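The Breakfast Table That Ate Breakfast

Last updated: 27/10/2022
14 shares | 2 comments

Every table in Corkgate starts out as a place to eat. By September, ours had become storage with legs. I gave myself 20 minutes before toast to fix it and lasted 6.

The towel was for wiping up, a job it mostly does by lying there. The letter U has no known alphabet. And the coaster, in the finest household tradition, had a cup and saucer parked right next to it.

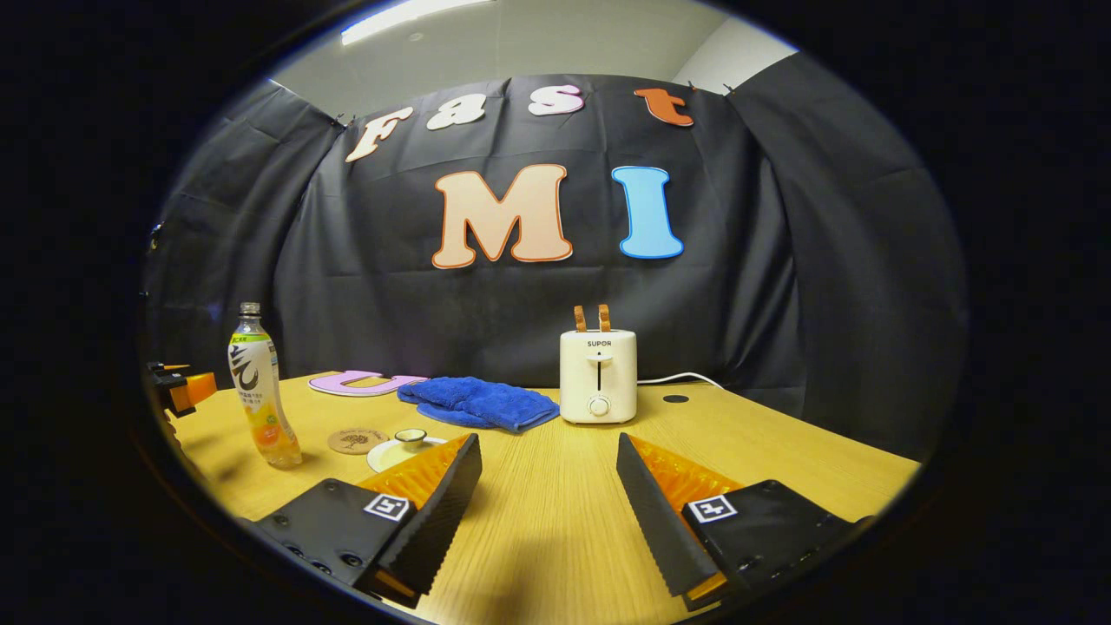

Toast is up, the coaster is free, and the blue towel is thinking it over.

I did consider a tray. Selvanayagam, the housewares shop up the hill, sells a nice one, but a tray is just a smaller table, and I know what I do to tables. The toaster stays. So does the U, until somebody claims it.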